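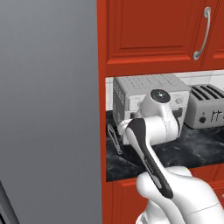
Denise Hulme: antes de contestar a lo de la tirada, ¿has visto tú los albaranes de la imprenta o te fías de lo que te dicen?

Pregunta de Évan Moulin
Me ofrecen un anuncio de media página en el Mistton, el mensual gratuito de mi zona. El comercial asegura 3.892 ejemplares «distribuidos y leídos» cada mes. Lo de leídos ya me hizo torcer el gesto. Tengo una tienda pequeña y el contrato es por un año entero, sin salida. ¿Hay manera de comprobar esa cifra o me la tengo que creer?

Respuesta de Natalie Mellor
No te la creas. Una cosa es lo que se imprime, otra lo que se reparte y otra lo que acaba en manos de alguien. Pide la factura de imprenta de los tres últimos números, con la tirada, y la lista de puntos de reparto. Si te dicen que es confidencial, ya tienes media respuesta. A mí en otra cabecera me vendieron 3.310 y la factura decía 2.000. Seguían llamándolo «difusión», que como palabra aguanta lo que le echen – incluida la web, el boletín y supongo que el tablón del bar.
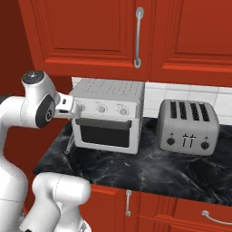 Brazo robótico blanco junto a un horno tostador, en una cocina simulada.

También puedes pasarte por los puntos de reparto a final de mes. Si el montón sigue alto, mala señal. Y no firmes doce meses: pide un número suelto, con un código de descuento que solo salga ahí, y mira cuántos vuelven.

Respuesta de Ryan Mapplebeck
Yo me anuncié en el de noviembre y vino gente. No sé cuánta por el anuncio, la verdad. El papel funciona, digan lo que digan.

Comentario de Évan Moulin
Gracias, Natalie. He pedido las facturas y me han mandado un PDF muy bonito con el perfil del lector. Facturas, ninguna. Ryan, ¿y cómo sabes que funciona si no sabes cuánta gente vino por el anuncio?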